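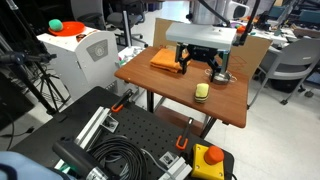
Workshop tips: planning and control settings for kitchen tasks

Set the approach height in software before touching speed. For open pots and bowls, use a pre-grasp point 100 mm above the rim and descend in a straight line. A free-space planner will often pick a curved path that clips the far wall.

Store wire handles as their own collision shape. A handle is thin enough to vanish from a depth map, and the planner will treat the gap as open. In Fomstead, draw a capsule by hand and attach it to the pot model.

Cap the descent at 50 mm per second inside any container. Switch from position control to impedance control at the rim. Leave the sideways stiffness low and the vertical stiffness moderate.

Mask the backdrop. A plain sheet of cardboard gives clean color contrast, but its top edge can register as a table plane. Crop the point cloud behind the work surface and save the crop with the task file.

Soft items — towels, sponges — need a wider margin than their outline suggests. Segment them again after every contact.

Rerun hand-eye calibration when a clamp has been moved, even by 2 mm. Kullo keeps the old transform in its cache until the node is restarted.

Test the stop button with the planner running. The queue should be empty on restart. If it resumes an old path, clear it on the reset signal.

Contact: Umance workshop desk, ext. 519 | © Umance | Back to top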